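Good Practice Rules for Recording Handwriting Demonstrations
Project report, Skirkero group
Zübeyde Kozan, Orhun Soylu 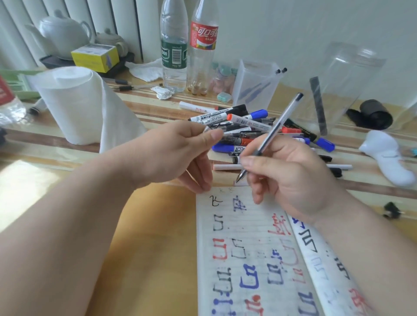
Armelle Lebrun objected to the first draft on the grounds that a rule which cannot be checked from the recording should not be called a rule. She asked for every clause to name the evidence that would show a breach. The draft was rewritten on that basis, and two clauses on operator attitude were removed.

1. Scope
The rules apply to demonstrations of uncapping, writing and recapping used to train the two-arm controller. They do not cover powered operation of the arms, which remains under the lab safety sheet.

2. Rules
2.1 Both hands must be visible from first contact with the pen until release.
2.2 The cap stays in the hand that removed it or is set down in view. A cap that leaves view ends the episode.
2.3 Objects on the desk are not tidied between episodes. Any change in layout starts a new session number.
2.4 Pages showing names, addresses or grades are turned before recording starts.
2.5 A failed attempt is kept and labeled as failed.

3. Check
We applied the rules to 1341 episodes recorded in April. The target was 2000. Of those checked, 85 were rejected, most of them under 2.2. Orhun Soylu and Doğukan Çınar labeled the same set separately and disagreed on 4 episodes, all concerning the moment of release in 2.1.

4. Open points
Rule 2.1 needs a definition of release that works when the pen rolls after being put down. Rule 2.3 produces many short sessions, and the Raltard file index handles these poorly. Left-handed operators have not been recorded.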